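Ticket 293 – Gray bin: scratched floor, worn partition
Queue: Fillia storage room

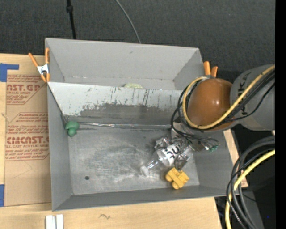 Liu

Reported Thursday. Whitish scratches across the floor of the front compartment, heaviest at middle and lower center. Dark worn patch on the partition, streaks above it. Seam strip at the partition base slightly crumpled.

Action: take out bottle, yellow block and green item. Check the rear compartment too – one yellow-green item in there. Wipe floor, press strip flat, retest with bin 102.

Status: open, waiting on replacement strip from Garska.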